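**Hanging heavy frames on plasterboard, thread.** May 28, 2023

1/ Most wall fixings are sold with one number on the packet. For the Gradon metal toggle it is 131 kg. That is the load at which the toggle pulled straight out of a test panel. Your picture does not pull straight out. It hangs down.

2/ Two loads matter. Shear acts down the face of the wall. Pull-out acts away from it. A flat frame on a short hook is nearly all shear. A deep frame on a long hook adds pull-out, and board is much weaker that way.

3/ Cord angle next. With two hooks and a shallow cord, the tension in each side can exceed the weight of the frame. At 30 degrees from horizontal, each side carries the full weight. At 60 degrees it drops to 0.58 of it.
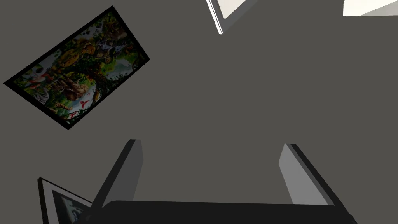 4/ Ekora replied that none of this matters if you find the stud. Agreed, for one hook. Studs are seldom where both hooks need to go, and a single hook lets a wide picture drift out of level each time a door shuts.

5/ Safety factor: I divide the packet figure by 5 for anything static. For the Gradon that leaves 26 kg, enough for a large canvas, glazed or not. Over a bed or a sofa I go into timber regardless.

6/ Plerar plastic plugs: fine in brick. In board I stopped using them in April, after two worked loose under a mirror. The hole was a millimetre oversize, so part of that is on me.

7/ Wire: check the knot as well as the rating. A plain overhand knot can lose half the strength. Use crimps, or wrap the tail back along the wire several turns.

8/ Next thread is on old lath and plaster. Different drill bit, slower speed.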